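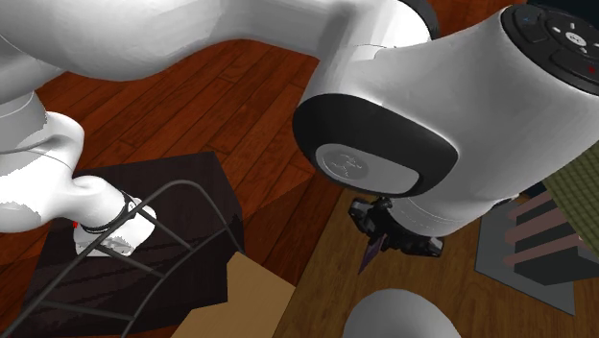
Drondska teaches robots to do chores, and it does most of the teaching in rooms that don't exist. I went to its open day hoping to see a machine put something away, and spent the first hour looking at a simulator. The arm is simulated, the gripper is simulated, and so are the kitchens, studies and spare rooms it gets dropped into. Somebody has put real love into the floors. The one I was shown had reddish-brown planks with proper seams between them, which is better than what I have at home, and a wooden table with a grain to it. The arm loomed over the lot in glossy white, like an appliance that had outgrown its cupboard. I am told the planks matter. If every practice room has the same gray floor, the system gets attached to gray floors, and then one day it meets a rug.

The building is on the far side of the Ratano rail yard, and the directions on the invitation were written by someone who had only ever left it. I walked past the door twice. Inside there was a coat rack, a sign-in sheet and a plate of cardamom buns, and I was given a badge with the name of the person before me on the list. I wore it all day. Several people were very pleased to meet him.

Our guide was Kerttu Hyvönen, who runs the recording side and talks quickly, as if the fire alarm were due. What they gather, she explained, are demonstrations. A person sits at a desk with a hand controller and drives the arm through a task from start to finish: open this, pick that up, put it over there. The computer saves what the arm's cameras would have seen along with every move the person made. That is one example. Then the room is reset and you do it again with things shifted a little. The learning system, which they call Mestuder for reasons that predate everyone I asked, gets the whole pile and tries to work out what a person would do next.

The pile is never big enough. On the morning of our visit the task on the board stood at 483 accepted examples, and nobody looked as if they were thinking of stopping. Accepted is the important word. A second person watches each recording and throws out the bad ones, and there is a surprisingly touchy conversation to be had about what bad means. A fumble you recover from is good, since the system needs to see recoveries. A fumble where you sit there swearing for half a minute is not. Swearing is not recorded, but the pause is.

Visitors were allowed a turn. The controller is light and the arm is polite, and I was hopeless. The main trouble is depth. On a flat screen you are never sure whether the gripper is over a thing or a good way in front of it, so you learn to keep glancing at the second view, the one from the wrist, which shows you the fingers up close and almost nothing else you wanted to know.

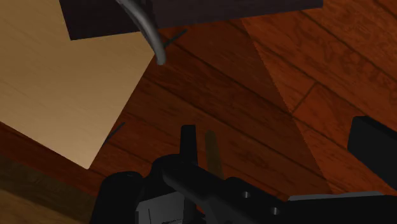 Why not let the computer make up the demonstrations by itself, with no people at all?
They do some of that, but the made-up ones start from human ones, and a program left to invent its own tends to find ways of finishing the task that would break a real cupboard.

I made 6 recordings and 4 were thrown out. Bożena Olszewski, who did the reviewing, was kind about it. She said beginners' runs have a wobble that regular operators lose after 50 or so goes, and that she would quite like some of the wobble kept. I chose to hear this as praise.

Lunch was soup. Afterward a man from Suominen, who make the desks, gave a talk on desk height that ran well past its slot, and I am now sitting differently as I type this.

The next open day is planned for January. Bring your own badge, and use the entrance by the bike shed – the front one is locked.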